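4. Filing a project claim in Skundedum

Section 4 covers claims against an approved matching grant from the Kandmont Small Business Fund. It assumes that the company account has been verified (Section 2) and that the grant agreement has been signed by both sides (Section 3). Loan applications use different screens and are covered in Section 6.

The steps apply to the release of Saturday, May 18, 2024. In earlier releases the Claims tab was located under Documents.

4.1 Before you start

Have the following ready:

- The agreement number, printed at the top right of the signed agreement.
- Invoices for each cost you intend to claim, as PDF files.
- Proof of payment for each invoice. A bank statement line is accepted. A payment order without a bank stamp is not.
- The exchange rate sheet for the month of payment, if any invoice is in a foreign currency. The sheet can be downloaded from the Rates page.
- For equipment purchases, the delivery note and the serial number.

A claim can be saved as a draft at any point after step 3. Drafts are kept for 182 days and are then deleted without notice.

Note: Only a user with the Signatory role can submit a claim. A user with the Preparer role can complete every step up to and including step 8. 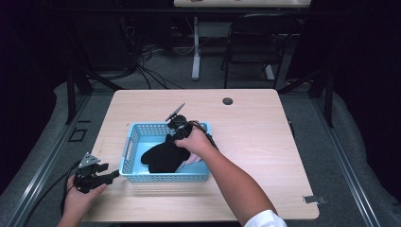 4.2 Creating the claim

1. Sign in and select the company from the list in the upper bar. Users attached to a single company will not see the list.

2. Open Claims and select New claim. The system shows all agreements with an unspent balance.

3. Select the agreement and enter the claim period. The period must fall inside the project dates in the agreement. It may not overlap a period already claimed, including a period that was claimed and rejected. To reuse a rejected period, reopen the rejected claim (see 4.5).

4. Select the cost category for the first line. The categories are copied from the agreed budget. If a category is missing, the budget has to be amended before the claim is filed. Do not enter the cost under a similar category. The reviewer cannot move lines between categories and will return the whole claim.

5. Enter the invoice number, invoice date, payment date, supplier and net amount. Enter sales tax in its own field, even where the tax is not claimed.

Caution: The amount field accepts both a comma and a period as the decimal mark, but not both in the same number. An entry such as 1,000.50 is cut at the second mark and saved as the lower figure. No warning is shown.

6. Attach the invoice and the proof of payment to the line. Each file may be up to 100 MB. Files with a password cannot be opened by the reviewer and count as missing.

7. Repeat steps 4 to 6 for each remaining cost. Lines can be copied with the Duplicate button, which carries over everything except the attachments and the invoice number.

8. Select Check claim. The system compares each line with the agreed budget and lists any faults in a panel on the right. Red faults block submission. Yellow faults do not, but a comment must be entered against each one.

9. Select Sign and submit. The signing window opens in a new tab - allow pop-ups for the Skundedum address if nothing happens. After signing, return to the first tab and wait for the status to change from Signing to Submitted.

Caution: Do not close the first tab while the status is Signing. The claim will be locked and can only be released by the help desk.

4.3 Foreign currency lines

The fund pays in the currency of the agreement. Costs in other currencies are converted at the rate for the month of payment, not the month of invoice. Select the currency on the line and the rate is filled in. It can be overwritten if the bank applied a different rate, in which case the bank's conversion slip must be attached to the same line.

Where an invoice was paid in parts over more than one month, enter a separate line for each part. Use the same invoice number and add a letter at the end (A, B, C). The duplicate check ignores the letter as long as the totals do not exceed the invoice.

Bank charges and exchange losses are not eligible under any category. If the bank took its charge out of the transfer, enter the amount the supplier received.
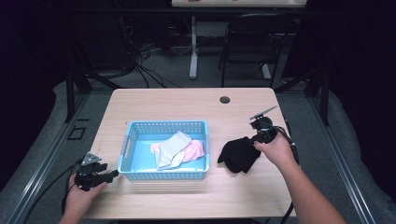 Advance payments to suppliers follow the same conversion rule, with one difference. An advance can be claimed only after the goods or services have been delivered, and the rate stays that of the month in which the advance left the account. The delivery note is attached to the advance line and again to the final payment line. Companies that pay advances from a separate project account should select that account in the Paid from field, or the line will show a yellow fault at step 8.

4.4 After submission

The claim is given a reference and placed in the review queue. The status line at the top of the claim shows one of the following:

Submitted - received, no reviewer assigned.
In review - a reviewer has opened the claim. Lines can no longer be withdrawn.
Query - the reviewer has asked for more information on one or more lines.
Approved - the amount has been passed to payments.
Returned - the claim contains a fault that cannot be handled by a query.
Rejected - no part of the claim will be paid.

Queries are answered inside the claim. E-mail replies to the notification are not read. The reply window is 9 working days and starts on the day after the query is sent. If no reply is received, the lines in question are removed and the rest of the claim goes forward. Removed lines can be included in a later claim if the project is still open.

Payment is made to the account named in the agreement. A change of account requires a signed form and is handled by the finance desk (Ankica Babić). Do not send a change of account while a claim is in the Approved status.

4.5 Reopening a returned or rejected claim

1. Open the claim and select History.
2. Read the reviewer's note. For a rejected claim, the note states whether reopening is allowed.
3. Select Reopen. A new version is created with all lines and attachments. The old version remains readable.
4. Correct the lines marked in the note and run Check claim again.
5. Submit as in step 9 of 4.2.

A claim can be reopened once. After a second return, contact the regional adviser before filing anything further for the same period. Advisers are Reijo Lindqvist (north) and Kagiso Magagula (south and coast).

4.6 Common faults

Fault 492, "Supplier linked to applicant"
The supplier's registration number matches an owner or board member of the company. Attach the price comparison required by the agreement. If the match is wrong, enter a comment and attach an extract from the company register.

"Period outside agreement"
Check whether an extension was signed. Extensions appear in the system only after both signatures are in place.

"Balance exceeded"
The claim total is higher than the unspent balance. Reduce the last line by the difference. The full invoice amount stays in the net amount field, and the reduced figure goes in the Claimed field.

"Attachment unreadable"
Save the file again as a PDF and replace it on the line. Scans made in color are accepted, but they take longer to upload and may time out on a slow connection.

Faults not listed in this section should be reported through Help, Report a fault, with the claim reference and the line number.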